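**Ticket: right arm lags behind the leader during pencil box demos**
Opened by: Gwion Kneath
Assigned to: Solange Bélanger
Status: open, workaround in place

**May 7, 2022, first entry**

Hi Solange! Me again, sorry. I'm teleoperating the pencil box task (pack the supplies, add the sticky notes, close the lid) and the right follower keeps falling behind my hand. Left arm is fine. It's a small lag when I move slowly, but as soon as I speed up for the reach to the sticky notes it gets ugly, and the gripper sails right past the pad before it catches up.

What I've tried so far:

- Restarted Brirna, both arms re-homed. Good for a few demos, then the lag creeps back.
- Swapped the leader handles left to right. Lag stays with the right follower, so I don't think it's the handle.
- Turned off the preview windows. Maybe a tiny bit better? Could be wishful thinking.
- Checked the log. The right arm shows command gaps of up to 600 ms, and the left never goes over 10.

Same station, same task, box open and sticky notes out: 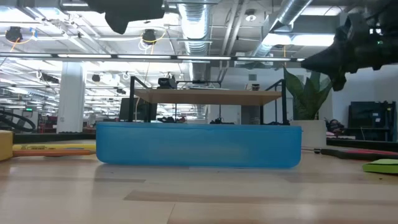
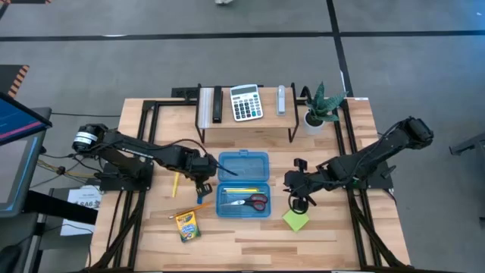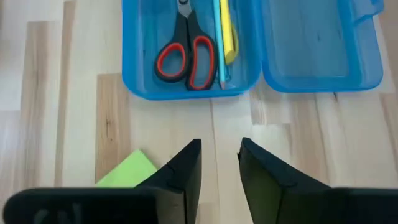

I went back through the demos I'd already saved and threw out 2 where you can feel me fighting the arm (lots of little corrections, then a big swoop). I don't want the policy learning my bad mood. The rest look usable to me, but I'd love it if you could check the timestamps before they go in with the others.

**Reply, Solange**

Thanks for the log, that helps a lot. Is the right arm on its own port or going through the hub? Aled moved things around when he set up the second station and I'm not sure he wrote it down. Also, please check the command buffer in the Brirna settings. Mine is 10, and anything huge will queue up old positions and play them back late.

**Gwion**

Well, that's embarrassing! Right side goes through the hub, and the buffer for that arm was set to 2,000. I put it at 10 and did a full run, scissors and all, and it felt like a different robot. There's still a hiccup now and then when I close the gripper and rotate the wrist together, but I can work with that.

Leaving this open until I can get the right arm off the hub. I need a longer cable and Caradog has the key to the cabinet. Solange, the timestamp check can wait until you're back at your desk, I've put the demos in the "hold" folder for now.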